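Kelthorpe Study and Rest Centre
Gallery: The Shared Room

Home / About the Centre / Galleries / The Shared Room

Published 2021-12-28
Text: Natália Veloso. Page editor: Gobnait Moynihan.

The Shared Room is the largest of the ground-floor rooms at the Kelthorpe Centre and the one most often asked about by prospective members. It serves two purposes. The greater part is given over to desk work, with white tables set in a row near the wall. The nearer part is kept for soft furnishings and for the practical side of the Centre's household programme, in which members learn the care of bedding, linen and clothing.

The arrangement dates from September, when the partition between the former reading room and the linen room was taken down. The Centre wished to see whether quiet desk work and household practice could share one floor without inconvenience to either. The house rules were revised accordingly, and the revised text is given further down this page.

Readers who know the Centre only from its Trotton premises will notice the difference in scale. The Trotton room is carpeted and has a low ceiling; at Kelthorpe the floor is grey concrete and the walls have been left white.

The gallery may be viewed in any order.

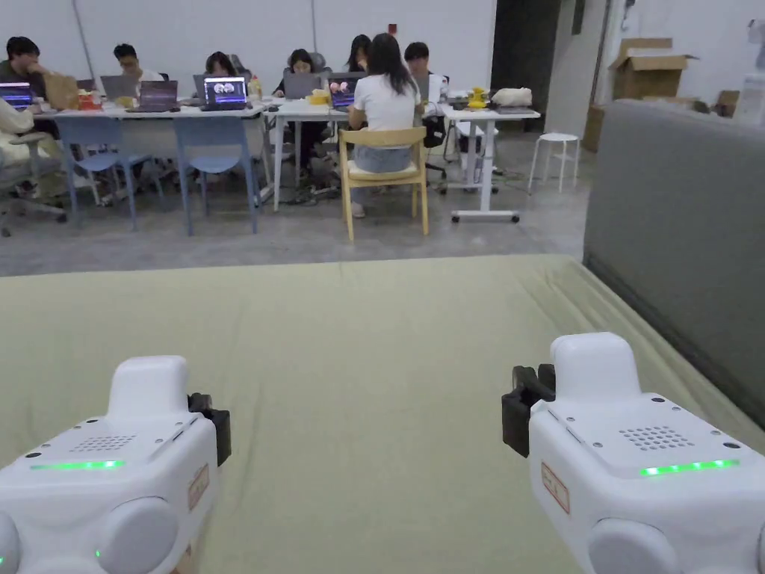
The pale green mattress and the grey sofa, with the tables beyond. Most of those seated are at laptops.

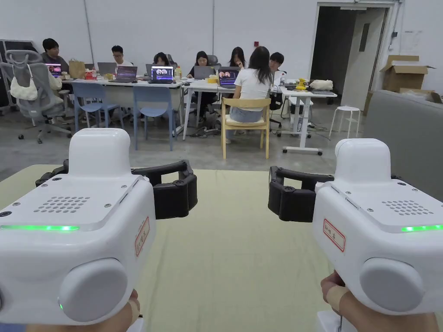
Desk work in progress on the far side of the room, across the pale green covering. 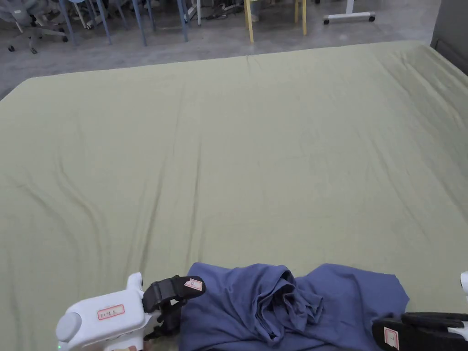 Blue-violet cloth on the pale yellow-green fitted sheet. The fabric is plain, and its folds gather into a knot near the middle.

Use of the room

The Shared Room is open to all members holding a current card. Places at the tables are not reserved and may not be held for absent colleagues. Members who expect to make telephone calls should use the corridor — the concrete floor carries sound a good deal further than most people suppose.

The practice area is booked in sessions of 30 minutes. A member may book two sessions together but should leave an interval before booking a third. Bookings are made at the front desk or by post, and are confirmed in writing. The present charge is 10 pounds for a double session, payable on the day.

Shoes are to be removed before kneeling or sitting on any mattress. Food and open cups are to remain outside the practice area. Bags and coats may be left on the hooks by the entrance.

Care of the bedding

Fitted sheets are changed at the close of each day and laundered on the premises. Leonilde Calado, who has charge of the linen, asks that members leave a sheet in place after their session unless it has been marked, in which event it should be handed in at the front desk. Practice cloths are to be shaken out, folded in four and returned to the shelf by the door. Cloths with loose hems should be set aside for mending and not put back with the others.

The linen store holds 148 items at the last count, of which 78 are sheets. The remainder are practice cloths, pillowcases and towels. A number of the older pillowcases came to the Centre as a gift from the Skiletti household in Sauerland, and these are kept for display only.

Members' remarks

A book for remarks is kept at the front desk. Bláthnaid Ó Briain has written that the light is well suited to reading in the mornings, and has asked whether a second sofa might be considered. The request has been noted and will be taken up when the furnishing budget is next reviewed. Another member has asked for softer chairs at the tables. Cushions may be borrowed from the front desk in the meantime, on signature.

Visits and enquiries

Visits by intending members are arranged through Glória Prata at the front desk. Parties of more than six are received by appointment only, and are asked to keep to the aisle while others are working. Enquiries about the household programme should state whether the applicant has attended at Trotton before, as the introductory session need not be repeated.

Previous gallery: The Front Hall
Next gallery: The Mending Tables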